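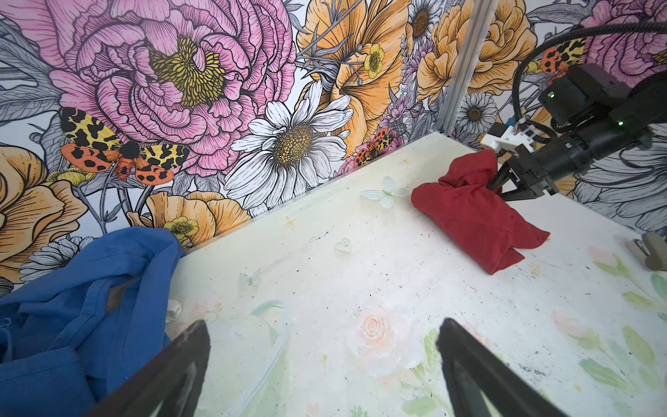 News from the folding room

Those of you who stop by our Virkanport laundry only to drop off a bag may not know how much has changed in the back since December, so I thought I'd use my corner of the newsletter to catch you up. The new arms from Gisler are learning to handle cloths, and they are learning it from us! One of our folders sits down with them each morning and goes through the blue and red cloths over and over, crumpled every which way, until the arms have had 300 tries at picking one up by a sensible spot. It's slow going (slower than any of us at the folding table, I'm a little proud to say) and it takes more patience than I have before coffee.

I know there was worry when Flavus first told us about the plan, and I had my share of it. What we've been promised, in writing, is that all of us keep our hours through the end of the trial, and that the people who teach the arms are paid the trainer's rate while they do it. Three of the folders have already moved over for part of the week, and they tell me their wrists and shoulders are glad of the change. The hard pieces, fitted sheets above all, stay with us for now.

If you work here and would like a turn, the sign-up sheet for the Joro course is by the time clock, and there's no need to know a thing about computers. Bring your reading glasses, though, the manual is in very small print.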